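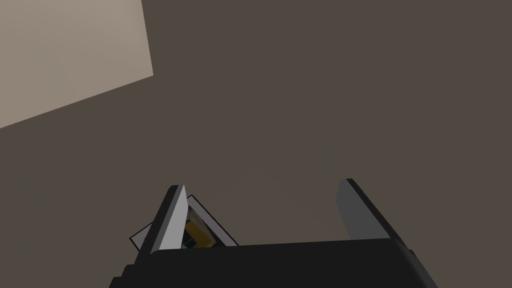 Rüdiger Kuhlmann has a standard reply when people ask him when the robot will tidy the house. "Which room?" He runs household testing at Wandelen and we got 30 minutes between his meetings. Everything runs in simulation first. Bare surface, open gripper, one small framed thing lying flat. "People want to see it cook. I want it to pick up something flat. Flat is horrible."

Why horrible? No edge to get under, he says. A mug is easy, a mug wants to be picked up. He has 40 chores on his list and signs off on 6.
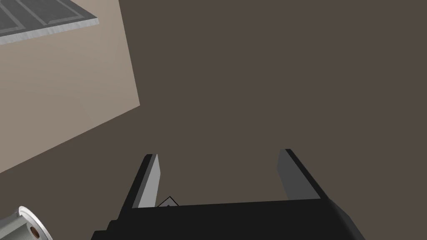 Fingers open, nothing between them. Tray top left, silver cylinder bottom left.

He's blunt about the competition. Costigan, he says, shows good video. "Ask for the one they didnt post." His own team ran 3000 simulated attempts in September, mostly pick up and put back. Boring stuff. He likes boring.
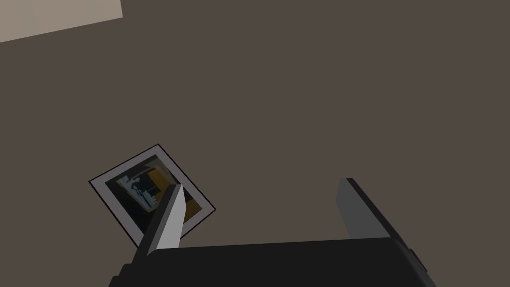 The framed picture, with the left finger across part of it.

And shop floors? Closer, in his view. Same parts, same bins, somebody to call when it stops. Komar wants shelf restocking and he thinks thats doable. Kitchens are another story. Different counter in every one, stuff left out, kids. 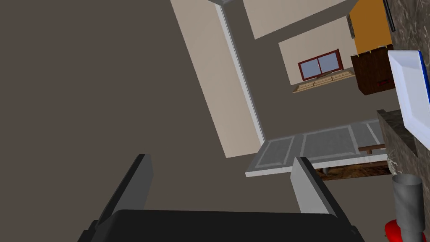

Simulated room: marble counter, blue-rimmed tray, gripper open.

So would he have one at home? Long pause. "For the laundry, no. Towels maybe. My wife says I should learn first." Then the phone rang, Rinditent about a delivery, and he was off down the hall.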